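Search products, parts, articles
0 items

Takora Two-Finger Bench Gripper -- by Doleck

Sold as a pair of fingers with mounting block
54 reviews | 7 questions | Shared 400 times

I get one email more than any other, and it goes something like "can I buy this and have it do my dishes?" So I'll start there. No, you can't, sorry! I've been selling grippers and little arms out of my shop for six years now and I still do my own dishes, and my own laundry, and I still sweep up the swarf at the end of the day. But there are a few jobs in the middle -- small, dull, always in the same spot -- where I've stopped laughing at the idea, and the Takora is the gripper I'd point you to if you want to try one.

My favourite test job is tubes in a rack. Plain white table, a wooden rack with round holes, a few tubes of coloured liquid. It's a nice chore to learn on because it's so close to things people really want done, like putting bottles back on a shelf or spice jars into a rack or drill bits into their block. If an arm can't manage a tube it's got no business near your good glasses.

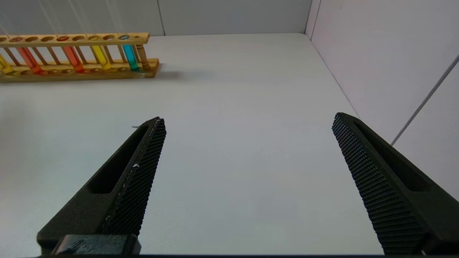
What I like about the Takora for this sort of thing is the grip. The inside of each finger has a knurled pad, fine little squares like the handle on a decent socket wrench, and it tapers up to a narrow tip so you can get in between neighbours in a crowded row. The bodies are slotted, too. They're matte black and they'll scuff at the block end after a while, which doesn't bother me one bit, but a fellow did send a set back over it once, so now I mention it.

Keep the pads clean! They pick up bits of fluff and crumbs like you wouldn't believe. I go over mine with an old toothbrush whenever I make a coffee.

Now, can it do the job? Depends what you call the job. Lifting a tube that's standing up nicely in a place the arm expects, sure, I'd hand that over. Putting it back is the hard half. The hole is small, the tube wants to lean, and there's a second hole down in the base board it has to find as well. You and I do that by feel, with a bit of a wiggle, while talking to somebody. An arm has to be taught the wiggle. My friend Orsolya Magyar spent most of September teaching it to hers and she'll tell you it was the wiggle that took the time, not the picking up.

She also reckons see-through things are the worst for it. Clear plastic, glass, anything shiny. Colour helps a lot, and so does a plain background with decent light, so if you're setting up at home clear the bench first and don't start with the junk drawer (I did, it was a disaster, there were rubber bands everywhere).
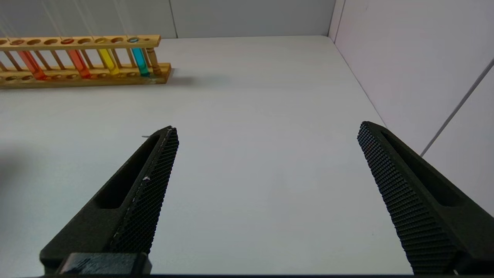 People also ask me about speed. It's slow. If you've got a pile of glassware to rack before lunch, do it yourself and let the arm practise in the afternoon. Where I can see it paying off is the repeat stuff in a small shop, the same tray, the same parts, hour after hour, with somebody nearby to fix the odd fumble. Zsolt Lengyel over at Prekov has been asking me the same thing about emptying a dishwasher for as long as I've known him, and my answer hasn't moved much. Cutlery basket, maybe one day soon. Pots, no. Anything nested inside anything else, no.

So who's it for? Tinkerers, school labs, small workshops that want to find out for themselves. If you want a finished helper that you switch on and walk away from, save your money for now.

A few practical bits. The fingers come as a left and a right. They fit the Takács wrist plate straight out of the box, and for other arms you'll need an adapter, so write to me before you order and tell me what you've got. Spare pads are sold separately. I answer emails in the evening, usually after 7, once the dishes are done.

Was this page helpful? 54 people said yes
Comments (6)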